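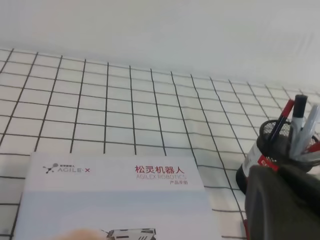 Stetetti opened on Mathias Street in Kollville in December 1931, selling gloves, hosiery and dress fabric from a single ground-floor room. Within six years the firm had bought the two shops next door and knocked all of them through, and the uneven floor levels that resulted stayed with the store until it closed. Regular customers knew where the steps were. Everyone else tripped.

The front that people remember came later. It was the work of Gøran Bakke, a local architect who had mostly designed schools, and it replaced three mismatched brick faces with one long run of cream tile. The windows were deep enough to hold a full dining table, and at holiday time they usually did.

At its peak the store had 874 employees, many of them in the workrooms on the top floor, where curtains and alterations were done – a side of the business few shoppers ever saw. Juwita Nair started there at 17 and stayed until the workrooms were shut. "You learned on linings," she says. "It was a year before they let you near anything a customer would look at."

The decline was slow. The restaurant went first, then furniture, then the whole top floor. A chain bought the name, kept it over the door for nine years and then took it down.

Hernán Ayala, who is writing a history of the street, has cataloged 2,097 items from the store's old offices, mostly ledgers and delivery books. The building itself is now divided between a gym and a furniture outlet. The tile is still there, painted gray, and the steps are still in the same places.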